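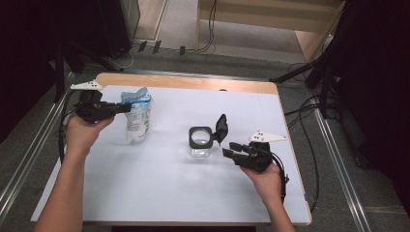 15 June 2019, Hokcombe bench. Third week of handheld grippers for the refill task, and the packing crew have opinions. Management's line was that the Suradon cell would take the dull jobs off people's hands. So far it has put a gripper in each of those hands and asked them to do the dull job slower. Today's setup is the soft pouch on the left and the clear jar with the flip lid in the middle of the white top, left gripper on the pouch, right one on the lid side. Marker plates up top on both, please, and keep your sleeves off them.

Quota is 65 runs a shift. We got 30 before lunch, then the left cable started catching on the table edge again. Re-taped. It will last until it doesn't.

Crew wanted to know if they get paid the packing rate or the "demonstrator" rate. Asked Riquelme. Riquelme is looking into it, as they were in May.

Side effect I didn't plan for: two of the packers now argue about the proper way to open a pouch. They've done it for years and never had to agree. The model wants one way, or 3000 examples of all of them. I'd take the second, but I'm not the one holding the things.

To do: spare pouches from Stendcombe, wrist breaks every 30 minutes (in writing this time), find out who keeps shutting the lid between runs.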